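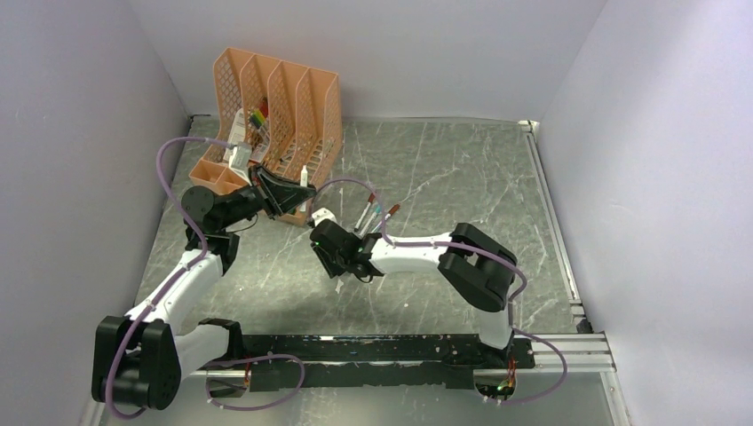
3. Ordenar el escritorio antes de montar el archivador Reltbridge

Última actualización: 16 de septiembre

Vale, ya tienes las piezas fuera de la caja y has pasado por el apartado 2 (si te lo has saltado, vuelve, que ahí está lo de los tornillos). Ahora toca lo que a mí más me gusta: decidir qué papeles se quedan, cuáles se van y dónde vive cada cosa. Yo monté el mío en marzo y lo hice al revés, primero el mueble y luego los papeles, y acabé vaciándolo entero dos tardes después.

3.1 Vaciar y separar

1. Saca todo lo que tengas en cajones, bandejas y organizadores y ponlo en el suelo o en la cama. Todo, ¿eh? También el cajón de los cables y los mecheros.

2. Haz un montón con lo que lleve fecha (facturas, recibos, citas del médico) y otro con lo que no (manuales, garantías, dibujos de los niños).

3. Del montón con fecha, aparta lo que tengas que conservar por impuestos. Yo guardo también los recibos del seguro, aunque sean viejísimos, porque una vez me pidieron uno y menudo drama.

4. Lo que sobre, a la trituradora. Si la tuya es pequeña como la mía, mete las hojas de 2 en 2 y déjala descansar cuando empiece a oler a caliente.

Nota: no triture nadie las garantías de electrodomésticos que siguen en casa. Grápalas al tique de compra y listo. Si el tique es de los que se borran, haz una fotocopia ya, esta misma tarde.

3.2 Preparar las carpetas

El archivador trae 32 carpetas colgantes. Parecen muchísimas, pero se llenan enseguida (a mí me quedan tres libres y eso que vivo en un piso enano).

5. Desdobla cada carpeta y marca bien el pliegue de abajo con la uña o con una regla.

6. Encaja las pestañas de plástico en las ranuras de delante. Van duras. Si se te resiste alguna, dóblala un poquito por el centro y entra sola.

7. Escribe las etiquetas a lápiz la primera vez. En serio, a lápiz: yo cambié «Casa» por «Comunidad» y luego por «Piso» en una sola semana.

8. Cuélgalas en los rieles de delante hacia atrás, empezando por lo que más usas. En la primera mía están las nóminas y en la última los papeles del coche, que miro una vez al año.

Precaución: no abras los 2 cajones a la vez con las carpetas llenas si todavía no has fijado el mueble a la pared. Se vence hacia delante y pesa lo suyo. La fijación está en el apartado 4.

3.3 Lo pequeño

Para clips, sellos, grapas y demás morralla sigo usando un organizador de sobremesa. Vale cualquiera, con tal de que tenga compartimentos separados y se vea lo que hay dentro.

9. Pon abajo lo que pesa (grapadora, celo, perforadora) y arriba lo ligero. Los bolis, de pie y con la punta hacia abajo, que si no se secan.

10. Deja un hueco vacío para lo que entra por la puerta: cartas sin abrir, avisos, el resguardo de la tintorería. Cuando se llene, toca sentarse a archivar.

Nota: si tienes el modelo Trekurlow, el más bajito, el tablero de arriba aguanta un organizador y una lámpara sin problema, pero yo no le pondría encima la impresora. La mía lo hacía vibrar entero y acabó en la estantería del pasillo.

Cuando lo tengas todo colgado y etiquetado, abre y cierra cada cajón un par de veces. Si roza, casi siempre es una carpeta mal enganchada por detrás. Si no es eso, mira el riel izquierdo y aprieta el tornillo con el destornillador que venía en la bolsa. Luego sigue con el apartado 4.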